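Ticket 429 – Roll-call totals don't match the declared result
Queue: Legislature support / vote display
Reported by: Clerk's office, Uvthorpe Regional Assembly
Handled by: Kanokwan Thaweesak
Opened: November 24, 2021
Priority: High (raised from Low by the clerk, then raised again by the clerk)

Problem as reported

The assembly held its confidence vote this morning. The Speaker read out that the government had survived. The wall board in the chamber said it had lost by 4. The public results page said the vote had not started. Members of all parties took a screenshot of whichever one they liked best and went outside to talk to the press.

The clerk would like all three to say the same thing, preferably the thing that happened.

First checks

Restarted the board. It came back up and announced, with the same confidence as before, that the government had fallen. So the board is at least consistent.

Pulled the raw log from the voting consoles. The log has 178 entries. That is more entries than the assembly has members, which got my attention. Most of the extras are people pressing Yes, then No, then Yes again. The rules allow changes until the Speaker closes the vote, and the log keeps every press. The board is meant to use only the last one from each seat.

Asked the clerk for the paper tally. The clerk's paper tally agrees with the Speaker. Two officials did it separately with pencils and neither of them needed a restart.

What the board was doing

Went through the log seat by seat. For most seats the board used the last press, as it should. For the Viltard group it used the first press.

The Viltard members are the junior partner. They came in this morning saying they would vote against, and a few of them pressed No while their leader was still on her feet explaining that they would now vote in favor. Then they all changed to Yes. The board had them down as No.

Reason found after lunch: the Viltard group was moved to new seats in August, when they left the opposition and joined the coalition. Their consoles moved with them. The seat map was updated for the Speaker's screen and was not updated for the board. When a console reports from a seat the board doesn't expect, it accepts the first press and treats the rest as noise. I can see why somebody wrote it that way. I would like a word with them anyway.
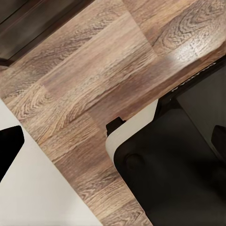 Wood-grain surface, close up

Also checked the results page. Unrelated fault. The page waits for a "vote closed" signal, and that signal goes out when the Speaker presses Close. The Speaker prefers to bang the gavel and move on. The training notes cover this on the first page. I have re-sent the training notes.

Fix applied

1. Copied the August seat map to the board.
2. Replayed this morning's log on the test board. It now shows the government surviving, with totals equal to the paper tally.
3. Clerk pressed Close on the Speaker's behalf, with the Speaker's permission. Results page updated in under a minute.
4. Turned off the "ignore later presses from unexpected seat" setting. An unexpected seat now shows a warning to the clerk and still counts the last press.

Comments

Clerk's office: Totals confirmed. Can you put in writing that the declared result was never affected? The Baluyot group has already filed a motion asking for the vote to be held again.

K. Thaweesak: Confirmed. The declared result comes from the paper tally and the Speaker's statement. The board is for display only. It says so in the standing orders, and also on a sticker underneath the board, where no one can read it.

Clerk's office: Baluyot now say the board influenced members who were still deciding.

K. Thaweesak: The board stays blank until voting ends. Whether members were still deciding after that is outside the scope of this ticket.

Clerk's office: Jendlow, the independent, asks whether his vote was counted. He says he abstained.

K. Thaweesak: His console shows Yes, No, Abstain, No, Abstain. Counted as Abstain, both on paper and on the corrected board.

Clerk's office: He says thank you, and would like to know if the log is public.

K. Thaweesak: One for your legal people. I only do the board.

Still open

Seat map should be copied to both systems automatically whenever a group crosses the floor. Given how this term is going, I have asked for it ahead of the budget vote. Keeping the ticket on watch for 24 hours, then closing if the government is still there and the board agrees.

Status: Fixed, on watch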